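Wallpaper directly behind a countertop

Kettani Residents' Board - Interior Finishes

jurgita_p
Members are asked to advise whether floral wallpaper may meet a polished counter without a backsplash.

V.Mets
I would advise against it. Paper near a sink will lift within 2 years.

Piret L.
I must disagree. Ours has remained sound since June - the metal trim matters more than the paper. 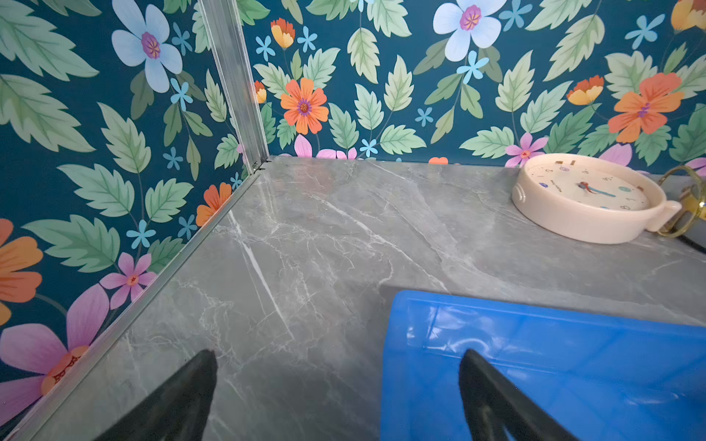 The corner strip was fitted first, and the edge trim along the counter followed. Sealant should be applied sparingly.

V.Mets
Noted. I maintain my position regarding sinks.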